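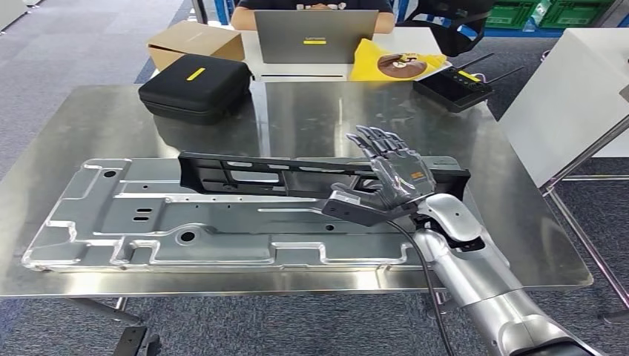
2 min read

About Divura

Divura collects examples of handling work for companies that train learning systems. A robot hand does a task many times, a person guides it, and we keep the full recording together with a short written note. The customer receives the examples sorted and checked.

Heike Petersen started the company after twelve years in factory planning. Ifor Meredith joined her in the first October and is responsible for the recording room. We are 12 people today.

Most of our present work is with metal panels and plastic brackets. Our set for this family of parts is called Tresero, and it has 684 accepted examples. Another 112 were recorded but not accepted, and we keep them also — some customers ask for the failed attempts.

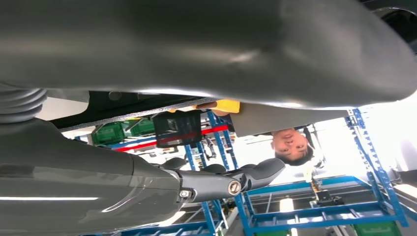
Gripper at the blue racks, with one of our colleagues behind.

How we work

Each new task begins with 200 examples. Then we stop and look at all of them before we record more. Two people review every example, and neither of them is the one who guided the robot. If they do not agree, Ifor decides.

We do not sell recordings of one customer to another customer. This is written in every contract.

Visits are possible in the morning, from 9:00 until 11:30. Please write to Heike first and tell her which parts you would like to bring.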